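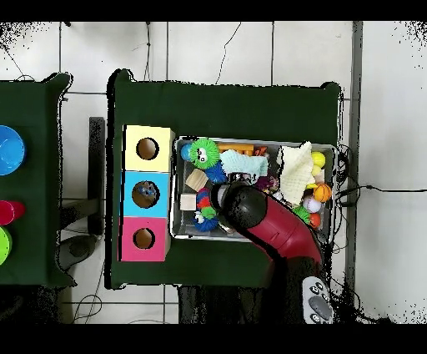
Turnbridge wanted to know when one of these will clear the toys at home, and the reply from Drovthorpe was that tidying is harder than it looks and we should get the bench checks right first. Fair enough! Checks and comments follow.

Tidying bench, morning check, January

1. Cables on the floor
Result: needs action
Comment: Loose wires are trailing across the tiles. Tape or cover them before anyone walks round with a full tray.

2. Cables near the table's right edge
Result: needs action
Comment: A tangle. Sort it and tie it back, clear of the arm.

3. Tray contents
Result: pass
Comment: Lovely mix today. Small balls, blocks, a caterpillar toy and two cloths, one folded and one crumpled. Soft things next to hard things is just what a real playroom throws at you.

4. Cube stack
Result: pass, with a note
Comment: Three high, holes facing out. Keep the stack left of the tray and restack by hand if it gets knocked.

5. Gripper pads
Result: pass
Comment: Change at 1000 picks. Log says 300, so plenty left.

6. Stop button test
Result: pass
Comment: Tested at 2 pm with the arm at slow speed. Please do this one every time, even if you're only running cloths.

7. Picks log
Result: filled in
Comment: 58 clean picks on the last Dridus run, mostly blocks. Cloths are still the tricky bit, but I'm really looking forward to the next lot!

Recheck items 1 and 2 before the afternoon run.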